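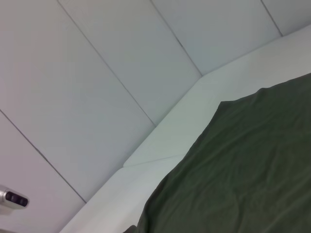
Domano Bedroom and Linen Set
README for the June release

Maintainer: Siu-fong Tai
Labelling and checks: Eduard Procházka

Summary

The Domano set is a collection of photographs of everyday household textiles, taken while beds were being made and clothing folded. It holds 3,000 pictures drawn from 50 sessions in furnished rooms. It is intended for the study of soft items in ordinary use: how cloth lies on a bed, where it creases, and how a garment changes shape between being laid out and being put away.

Contents

The pictures are held in two folders.

bedding: sheets, blankets, throws and other covers on beds. Upholstered frames and padded headboards are included, as are plain ones. Where the type of cover is uncertain, the label is simply "cloth".

clothing: T-shirts, jumpers, trousers and towels on tables or beds, at any stage of folding. Towels were placed here because they share the folding labels.

Labels

Each picture has one line in labels.csv giving the item, its main colour, the surface beneath it and its state. Colours are chosen from a fixed list of 30 names. Dark greens proved the hardest to separate - "olive" and "forest" were often confused by labellers - and both are now recorded as "dark green".

The following states are used for T-shirts:

1. Flat. The garment is spread out and both sleeves lie outside the body.

2. Sleeves in. Both sleeves are folded inward across the body. Printed wording may be partly covered, as with the word FREE on the dark green shirt, where a sleeve lies over part of the last letter.

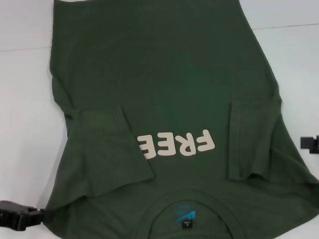

3. Halved. The body has been folded once, in either direction.

4. Finished. The garment is a compact rectangle with no loose edges.

Printed wording is entered in full where it can be read with confidence, whichever way up the garment lies. Lettering is not used to decide the front of a garment if the collar is visible.

Checks

A sample of 500 pictures was labelled a second time. Disagreements were settled by Eduard Procházka, and the agreed label was kept.

Known limits

Plain fabrics outnumber patterned ones. Fitted sheets are poorly represented, and there are no duvets without covers. White surfaces are common in both folders, so pale textiles may be difficult to outline.

Corrections

Please send corrections to Siu-fong Tai, quoting the folder and line number.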